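Coarse weave upholstery and rub counts

kumgate_88
Posted 7/7/21
Replacing the cover fabric on a three-seat sofa. The supplier, Sollel, lists their coarse weave at 40,000 double rubs. The flat weave from Tuvik is listed higher but pills. Does the rub figure mean anything for a thick yarn?

M. Miah
Less than people think. The abrasion test runs until a set number of yarns break. A thick yarn takes longer to break, so the figure goes up, but it says nothing about snagging. Ask for the seam slippage result too.

zou277
Disagree. I have had a coarse weave on the same sofa for nine years. Wear shows first on the front of the armrests – the seat is fine. Rub count predicted that well enough.

M. Miah
One sofa is not a test. Armrests also take skin oil, and the abrasion machine doesn't.

zou277
Fair, but neither does your slippage test.

kumgate_88
Speckled grey-brown, with a thick rounded arm:
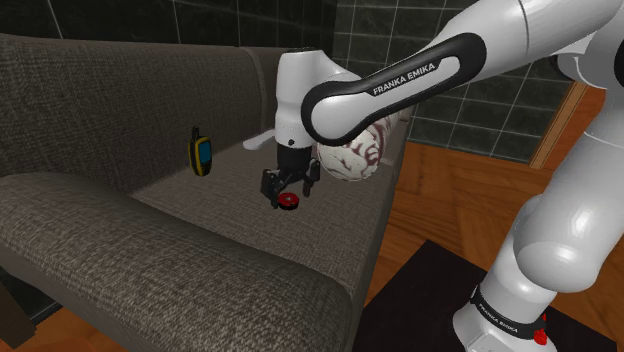
Render, grey-brown weave, dark tile and wood floor

Backing is still undecided. Sollel offers acrylic at 288 g or none.

tuftline
Get the backing. Unbacked coarse weave will creep on a curved arm, and you'll be pulling it tight again by September. Cut the arm panels on the straight grain and staple from the center out.

M. Miah
Agree on the backing. It adds stiffness at the corners, so test a scrap first.

kumgate_88
Ordered two backed samples. Will post seam results.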